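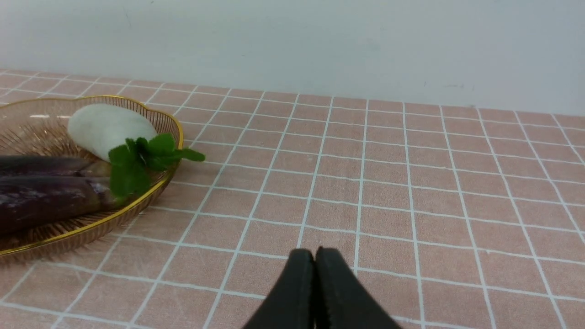
How do I get the creases out of a printed tablecloth without taking it off the table?
Lay a damp tea towel over the creased part, press it with a warm iron for a few seconds at a time, and put a folded blanket under the cloth first if the table top marks easily.

Ticket status: Closed
Opened by: Maureen Sedgwick
Handled by: Thandeka Sibiya, Plernholm customer help
Product: Plernholm table cloth, pink with white grid
Subject: Creases will not drop out, lines look wavy

Maureen Sedgwick wrote:
I have had the pink grid cloth on the kitchen table since 8th June and the creases are still in it. The right-hand side is the worst. On a plain cloth I would not mind but with the white lines you notice every wrinkle, because the line goes wavy wherever the cloth does. I have tried smoothing it by hand and pulling it from the far side. The table is against the wall and I do not want to shift it if I can help it.

Thandeka Sibiya replied:
Thank you for getting in touch. Could you tell me whether the cloth has been washed yet, and whether it went on straight from the packet? Please also say what the table top is made of.

Maureen Sedgwick wrote:
Straight from the packet, not washed. The table is varnished pine. I keep a glass dish on it, amber with a gold rim, and I put vegetables in it when they come in from the garden. There is a white radish in it at the moment. Could the weight of the dish be pulling the lines out?

Thandeka Sibiya replied:
A dish standing still will not pull the cloth, but sliding it across will. Lift it off before you try any of these.

1. Smooth the cloth from the middle outwards with flat hands. Do not tug at the corners, as that bends the grid.
2. Mist the creased part lightly with plain water, smooth again and leave it overnight.
3. If it is still creased, slide a folded blanket under that part and press through a damp tea towel on a warm setting. No steam straight on to varnish.

Do step 3 on a small patch near the edge first.

Maureen Sedgwick wrote:
Steps 1 and 2 done. Left side is flat now. Right side is better but there are 2 lines that still wander. Is that the cloth or the printing?

Thandeka Sibiya replied:
Hold a ruler along one of them with the cloth pulled gently flat. If the line follows the ruler, it is a crease. If it still bends away, it is the print and we will change the cloth.

Maureen Sedgwick wrote:
Both follow the ruler, so creases. I did the blanket and tea towel this morning, 3 goes on each, and they have come out. The varnish is all right - I checked underneath. One thing for your care leaflet: it says to iron before first use but it is printed on the inside of the band, and I had thrown the band away.

Thandeka Sibiya replied:
Glad it is sorted. I have passed the point about the band to Roy Fothergill, who looks after the leaflets. Closing the ticket now. If you reply to this message it will open again.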